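Cómo ordenar una mesa de trabajo con dos bandejas y una lámpara

Publicado el 20 de mayo de 2025

Una mesa pequeña se llena enseguida si cada cosa no tiene su sitio. El sistema de esta guía usa dos bandejas de plástico de distinto color y una lámpara de mesa. Se monta en 12 minutos y sirve igual para papeles, costura o manualidades.

Antes de empezar

Retire todo lo que haya sobre el tablero y pase un paño apenas húmedo en el sentido de la veta. Si la madera está aceitada, no use limpiador con alcohol. Deje secar bien antes de colocar nada encima.

Paso 1. Colocar las bandejas

Ponga las dos bandejas al fondo, una junto a otra, con el lado largo perpendicular al borde trasero. Deje una franja de madera libre entre ambas para poder meter los dedos y levantarlas. Conviene que sean translúcidas – se ve lo que hay dentro sin moverlas – y de colores bien distintos.

Paso 2. Situar la lámpara

La lámpara va al lado de las bandejas, cerca de la esquina trasera. Apoye toda la base sobre el tablero y lleve el cable por detrás. Si escribe con la mano derecha y la luz le hace sombra, cambie el conjunto de lado. 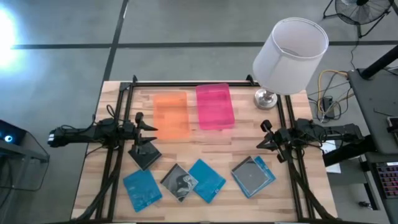 Bandejas naranja y rosa al fondo del tablero, con la lámpara de pantalla blanca a la derecha.

Paso 3. Repartir el contenido

Reserve la bandeja naranja para lo pendiente y la rosa para lo que usa a diario. No mezcle las dos cosas. En cada bandeja caben bien 4 grupos de objetos; si hay más, guarde el resto en un cajón.

Paso 4. Mantener el orden

Vacíe la bandeja de pendientes cada 3 días. Lo que siga ahí después de dos repasos se archiva o se tira. Para limpiar las bandejas basta agua tibia con jabón neutro y una esponja blanda – el estropajo raya el plástico y le quita el brillo.

Más guías de mesa y escritorio en la sección Hogar de Clotula.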